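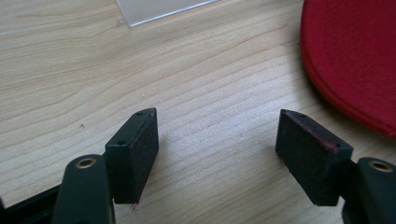

Hand-held gripper, jaws open, finger pads fitted.

Zidimix hand-held gripper kit: inspection before trial
Inspector: Karlijn Willems
Date: Friday, November 27, 2020

1. Finger pads: both present. Accepted.
2. Pad surface: reddish streak on inner edge of right pad. Clean and check again.
3. Pad holes: two visible on each pad. Screw fixing to be confirmed by Bomitz.
4. Arms: brass-coloured eyelet near the upper end of each. Accepted.
5. Rated load: up to 880 g. Not yet tested.

Copy to Lieven Mertens, Irness.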